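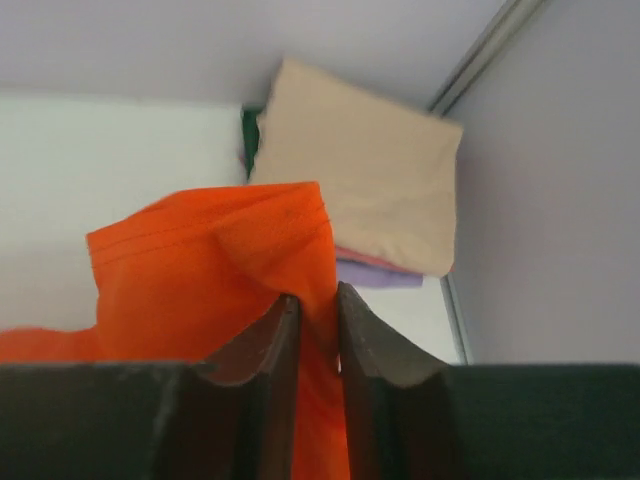 1 min read

Progress report: textile handling, Dekonetti project
Wed 5 February

Work in this period covered the sorting and folding of soft goods at the Ondton site. The item set stands at 111 pieces, all lightweight fabric, of which 27 were added since the last report. Orange was kept as one of the main colors, as it separates well from dark surroundings.

Folding remains the slowest step. Thin cloth bunches when lifted at a corner, and the hem is the most reliable point to hold. Pieces with visible stitching are now logged separately from those with a plain edge. The Brumier log sheet has been changed to match – one column for hem type, one for fold condition at pickup.

Open items:
Two fabric types are still missing from the set. The order with Daher is placed but has no delivery date.
19 entries lack a fold condition and will be checked again.
The written folding procedure needs a section on pieces that arrive already bunched.

Spending is within the approved budget for the period. No change to the schedule is requested – the full item set is still due in July. The next report will include the corrected log and the revised procedure.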